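Subject: Re: [shelf-life] Where do you all start with a bookcase?
From: Shih-chieh Chiang

On a wet evening in February, Khalaf wrote:

> I've inherited a dark wood bookcase and 63 paperbacks to go in it, plus
> all the bits that used to live on top of the old one. My sister says sort
> by colour, my husband says by author, and I'm tempted to shove the lot in
> and shut the door on it. Where do you all start? And is it a crime to
> put things on top?
>
> Also, does anybody know if Mallano wax is any good on an old shiny
> finish, or will it go sticky?

Hello Khalaf, and welcome to the list!

Not a crime at all, I'd say the top is the best bit. It's the only part you can reach without bending, so mine has always been where the useful things end up (and a few useless ones I'm fond of). I can't bear a bookcase with a bare top, it looks as if somebody's about to move out.

I start at the bottom, though, and I know Wallmont will be along in a minute to tell me off for it. Big or floppy things go down there on their sides in a pile. They don't stand up well anyway, and once they've started to bow you never get them straight again. Mind you, a pile does slither about. You go in for the one underneath and the rest fan out behind it, and before you know it it's been like that for a month.

Paperbacks go on the top shelf inside, standing up. I don't sort by colour, sorry to your sister! I did try it once, years ago, and found I own almost nothing except white, black and navy, so it took me a whole afternoon and looked exactly the same as before. I just keep the ones I'm likely to lend at the right-hand end. If there's a gap they lean, and I let them lean a bit, though if you leave them at a real slant all winter the spines do go. 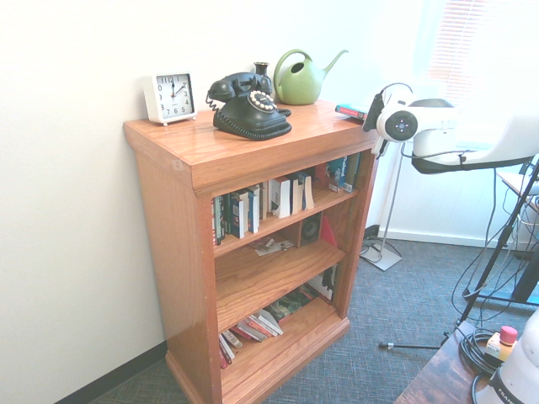 Then the middle shelf, and my one firm opinion is that you should leave it half empty. Everybody needs somewhere to drop the post and the appointment cards and whatever came out of a coat pocket. If you fill it with books you'll only put the papers on top of the books. I've a little black speaker at the back of mine and a red folder or card or some such leaning beside it, and the loose cards lie about in front, and I can live with that.

As for the top, I keep the old dial telephone there, next to the white alarm clock, and the green watering can up at the other side so I remember to use it. The bud vase goes behind the phone where it's harder to knock over. I'd keep anything with water in it well away from books, but you'll have worked that out.

On the wax, I've not used Mallano so I can't tell you. I had a tin of Zesanex which was lovely on a plain table and went horribly smeary on anything glossy, and I spent ages getting it off again with an old vest. Now I only use a barely damp cloth and then a dry one. Try whatever you've got on the underside of the moulding first, or round the back.

One thing you didn't ask: is yours going on carpet? Mine sits flat on its base, no feet, and it's a pig to shift once it's loaded, so do decide where you want it before the books go in. I left a gap behind for the phone cord and was very glad of it.

Let us know how you get on, and what you decide about the authors. Your husband may have a point, but I'd let him do the sorting!

Shih-chieh

Contact the list owner | Copyright remains with the individual posters | Back to top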